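Small Bins for the Packing Table

Since the start of February we have used a new way of keeping cartons in order at the packing table in Clostila, and several readers from the Premero office asked us to write how it is done. It is a small thing, but it has made the afternoons more calm.

Before, every carton was put directly on the table. When two orders were open in the same hour, the boxes of one went slowly toward the boxes of the other, and at the end somebody had to read all the labels again. Now each order gets its own plastic bin. The bin stays on the left part of the table and the right part is kept free for papers and tape.

We chose the open kind, with a front side that is lower than the others. You can look inside without lifting anything. A tall box goes in first, at the far end, and it should stand upright with its label near the top. Flat things come after, in front of it. If you begin with the flat things, the tall box has no good place and it falls on them.

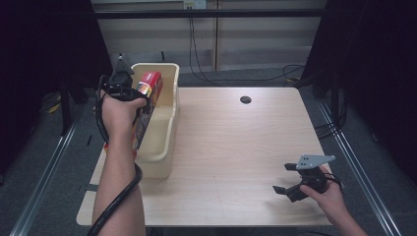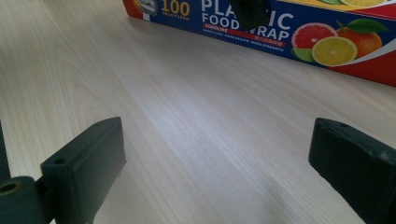 Clostila Workroom News, No. 18, page 2

The table itself also needs a little care. The surface is pale and it shows every mark, so please wipe it with a soft cloth before the first order and again after the last one. Do not use the strong cleaner from the Trarkolov cupboard - it is meant for the floor of the loading area, and it leaves a dull ring that we could not remove from the older table. Warm water is enough.

Some colleagues asked if the bins may be put one inside another when they are full. Please do not do this. An empty bin can go inside another empty bin, but a full one should have its own place on the shelf, with the order paper folded over the front side.

More bins are ordered from Güneş and they will come in the same cream color. When they arrive, the old gray crates will go to the storage room, and anyone who wants one for home can write their name on the list by the door. We ask only that you empty it first and take out the old order papers.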